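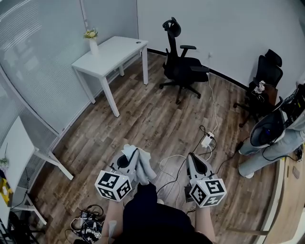

My grandmother kept her citizenship certificate in a cookie tin, and whenever an election came around she would take it out, look it over and put it back before she walked to the polls. I thought of her in May, when the Prirkadham town council voted to move its English and civics classes out of the old library and over to Manole, a good bus ride away. There were 85 people enrolled, many of them coming straight from a shift - and I mean straight, with a crumpled white cloth still in one hand and the supper not yet started. For people like that a second bus is a great deal to ask, and I wish the council had talked to a few of them first.

The saving, we're told, is $2,656 a year. I don't sneer at that, because I pay taxes here too and I like to see them looked after. But Tamara Harasym, who took her oath after 3 years of those Tuesday evenings, told me she would have quit in the first winter if the class had been in Manole. She votes in every local race now, and she can tell you where each candidate stands on the Trovilier road. I'd call her money well spent, and I hope the council will take the matter up again before the fall term begins.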